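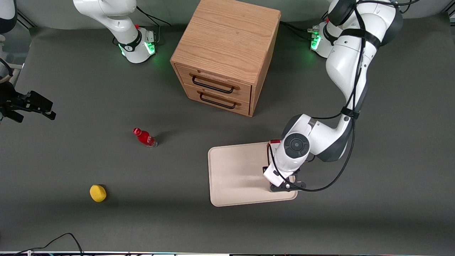
2026-02-22, Mendel bench, both arms

Reset protocol for the collection runs, second attempt. The first version asked the operator to put everything back to a taped mark between episodes, and the policy trained on it (Collet 11) learned the marks very well and very little else. Moving the bottle a hand's width was enough to make it close on bare table. So the new rule is that whatever state one episode ends in is the state the next one starts from, with a human reset only when something leaves reach. A layout such as bottle on its side, sponge ball off by itself, both drawers shut and the tray at a slight angle now counts as a legal start. Under the old rule I would have straightened the tray and stood the bottle up.

Kwan-ho's objection from Friday, noted so I don't lose it: if we never reset, the starts drift towards whatever the policy is bad at undoing. Bottles end up lying down and stay down. He is right, and the old logs show it. His fix is to draw the next task from a list weighted against the current state, so a bottle lying down makes "stand bottle" more likely to come up. I have put that in with a weight of 3 and no tuning. Change it in the task file, not in the runner.

What we compared:

A - fixed marks, human reset every episode
B - chained episodes, tasks drawn evenly
C - chained episodes, tasks drawn by Kwan-ho's weighting

Same number of demonstrations in each, 3,000 in total over the three sets. Same training settings, same seed. Test is 20 starts laid out by Yu-ting, who had not seen any of the training layouts, and each start is tried once per policy. Success is judged on the overhead video afterwards by whoever did not run the test.

C finished 67 per cent of the subtasks across the test starts. B was below it and A was a long way below both. I am leaving the exact numbers for A and B out of this entry until Yu-ting has been through the A videos again, as we disagreed on several where the object touched the tray rim and then rolled. My reading of the rule is that the object must be at rest inside the rim when the arm lets go. She had been passing anything that was inside at the end of the clip. We agreed on mine. It ought to make A slightly worse and leave the order as it is.

Where C still fails is mostly the approach. From the fixed view it looks fine, the arm comes in over the right object, and then the fingers stop short or land to one side. So I went through the wrist streams for the failed attempts with Dromeck's viewer, stepping one frame at a time.

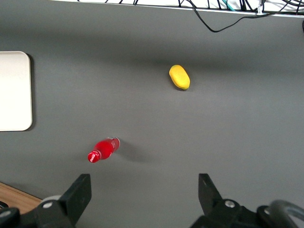
Two things came out of that. The first is that the policy seems to commit to a target very early, while there is still plenty of table between the fingers and the object, and then does not correct much. With two objects in the wrist view, such as the yellow fruit and the red bottle, it sometimes drifts to a point between them. The second is the bottle itself. The clear end takes on the grey of the table and I suspect the policy is treating the red part as the whole object, so its idea of the middle is shifted towards the cap. Around half of the bad bottle grasps are too near the cap end, which would fit. It could also just be that the demonstrators liked to grip there. Need to check the demos before writing it up as a vision problem.

Side note on the wrist crop. The current crop keeps the cables behind the table in at the top. They move when people walk past the bench. Cropping them out is one line, but it makes the wrist data differ from everything recorded since August, so I would have to recrop the lot and retrain all three. Not doing that halfway through a comparison. Cerska set can have the new crop from the start.

To do:
- Yu-ting: rescore A videos with the at-rest rule
- me: mark the grasp point along the bottle in all bottle demos, set C first
- Kwan-ho: log the drawn task and the state it was drawn from, at the moment only the task is saved
- rerun C with a second seed before anyone quotes the figure
- ask whether the runner can refuse to start if a drawer has been left half open. It started like that twice and the first task drawn was "open drawer" both times

Arms parked, logs copied across. Set C weights are in the shared folder under the Mendel name, the older file beside it is B and has been labelled wrongly. Will rename once the copy has been checked.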